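Hovland Robotics Group Presents a Training Method Where Robot Learns in Many Rooms Without Leaving the Table

Grolldale, 21 November 2022 - The robotics group at the Hovland Institute has published the first results from Fisura, a method for training robot arms in simulation. An arm trained with Fisura completed 83 percent of the assembly trials in surroundings which it had not met during training. The same arm, trained with one plain background, completed 50 percent.

The work was led by Tyra Lindholm together with Åsmund Skjelbred and Ronja Bråten. Their question was simple to ask: how much does a robot depend on what is behind its work?

"A policy that looks at camera images will use everything it finds there, also the wall and the shelves," says Lindholm. "We wanted the wall and the shelves to change so much that the policy stops to trust them."

In Fisura the arm, the tabletop and the parts are simulated, and the room behind them is exchanged between training episodes. A woodworking shop with a drill press and a full workbench is one of the rooms in the collection, which has 13 rooms in total. The light changes together with the room.

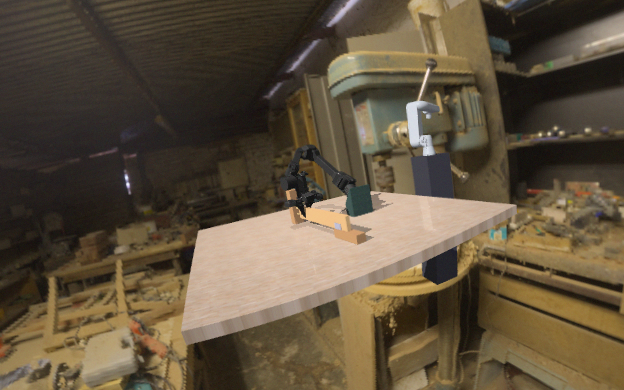

Results and limits

All trials in this first study were made in simulation, with rooms kept apart for testing. Each policy was trained 3 times from different starting values, and the published numbers are the averages. The group has not yet tested the method on a physical arm, and the report says this clearly.

The method also has a cost. Training takes longer than with a plain background, and in the early part of it the arm performs worse. Skjelbred, who wrote most of the rendering code, expects that a better order of the rooms can shorten this period - the easy rooms first, the crowded ones later.

Next steps

Tests on a physical arm are planned to begin in June at the workshop of Dreditz, the industrial partner of the project. "Our customers do not have clean walls," says Liv Engström, head of development at Dreditz. "They move a cabinet, and then somebody must adjust the robot again. We would like to avoid this."

The report and the training code can be requested from the group free of charge for research use.

Contact for press: Torunn Strand, Communications Office, Hovland Institute, Grolldale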